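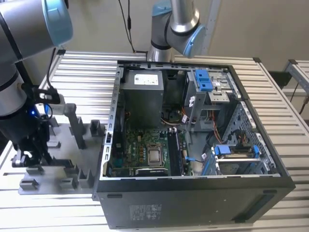

Unit 6: Connectors and Fixtures
Lab handout, Drandley Robotics Practicum

Each team gets one 33-minute block at the cell. Read the Kazmi task sheet first and bring your waypoint list printed. Log every attempt, including the ones you stop early.

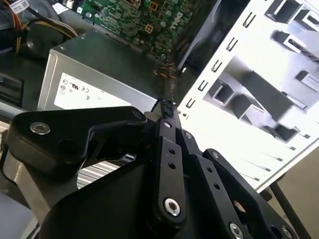 Grip force is set per part and written on the sheet. Start at 18 percent for all connectors. With the fingers closed on a small black connector next to the power supply, the wires leave very little room, so plan the approach angle before you plan the grip. Do not pull by the wires.

Fixture slots are taught one at a time. Save each pose under the slot name, then back off straight before moving sideways.

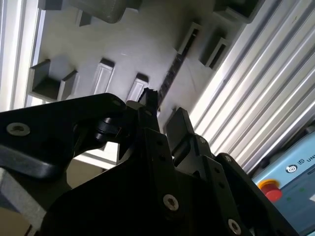
Xinyi Meng adds that teams should reteach the first slot whenever the tray has been moved, even slightly, and note it in the log.

Logs are due in January by 6 p.m.

Drandley Robotics Practicum | Questions: lab desk, Tininthorpe Hall | Back to top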